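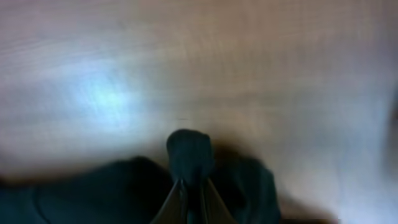
Does the cold-steeped gall extract give a darker iron gall ink than the boiled one?

On Kivi laid paper it does after a week, by a small margin. On the day of writing the boiled extract is darker, and on the Wullstead rag sheet the two can't be told apart at any age so far.

September, Sunday, late afternoon

Continuing batch 831. Galls are the Imolberg lot, the second bag, stored dry since spring. Crushed coarse in the iron mortar, then split by weight into equal portions. Portion A steeped cold in rainwater, covered, stirred morning and evening. Portion B simmered until the liquid had dropped by a third, then topped back up to the starting volume. Both strained through linen and then through filter paper. A filters slowly and clogs. B goes through without trouble but throws a fine sediment overnight that A does not.

Recipe otherwise unchanged from the last batch: galls to ferrous sulfate at 3 to 2 by weight, gum arabic dissolved separately and added last. No clove oil this time. I want to see how long each one goes before mold shows, and the clove oil masks it.

Ferrous sulfate note. The open jar has gone partly yellow at the top. I scraped that off and used only the green crystals underneath. The older entries don't say whether this was done for earlier batches, so comparison with them is limited. New jar to be ordered from Skovetport, smaller size.

Writing tests. Same steel nib throughout, wiped between inks and rinsed in water. Straight strokes, a cross-hatched block, and a line of running text on each sheet. Sheets labeled in pencil on the back.

A, Kivi laid: pale gray going down, legible but thin. Turns noticeably darker within the hour. After a week a neutral black, slightly warm in the thin strokes. No feathering.

A, Wullstead rag: same start, slower to darken. Slight feathering on the downstrokes where the sizing is uneven. That sheet came from the outside of the ream.

B, Kivi laid: brown-black on contact, easy to see while writing. After a week it has hardly moved. Thin strokes look brown next to A.

B, Wullstead rag: as above but with some feathering, about the same as A.

The color of B on contact is mostly from the cooking and not from the iron complex. A strip of B extract with no iron added leaves a clear brown line on paper. The same strip with A leaves a faint straw-colored one. That accounts for the first-day difference, and it means first-day darkness should be dropped as a measure. I have been ranking batches by it for too long.

Flow. B needed more gum to stop it running off the nib. A held well with the standard amount and became slightly sticky when I matched it to B. Next batch: set gum separately for each and record it, instead of carrying one figure across.

Acidity. Strips read the same for both inks, at the low end of the chart. The chart is too coarse to say more. Maarja Jaunzems has a meter and has offered to run samples if they are sent in glass with no headspace. Will fill two vials from the settled portion of each.

Light test. One set of strips is taped inside the south window with the lower half under card, duplicate set in the drawer. Target exposure is 2,000 hours of daylight, logged by hand, and that will run well past the end of this notebook. Interim checks at the end of each month. Nothing to report yet.

Discrepancy to resolve. Merike's copy of the recipe gives the ferrous sulfate by volume, mine gives it by weight. The crystals pack very differently depending on how damp they are. If her earlier sheets were made by the spoon, the excess iron would explain the brown halos on them better than the paper does. Merike Navickas to confirm how she measured. Until then her sheets stay out of the comparison table.

Containers. The cork on the A bottle has blackened where the ink touched it. Changed to a glass stopper and discarded the first pour. B was under glass from the start, so strictly the two were not stored alike. The writing tests were all done before the cork was fitted and are unaffected.

To do
Vials to Maarja
Repeat the A and B strokes on Wullstead sheets from the middle of the ream
Fermented steep, same galls, lid loose — keep it away from the other bottles
Weigh the filter residue from both once dry
Check bottles for mold, note which shows first
Order sulfate, linen, and wide-range strips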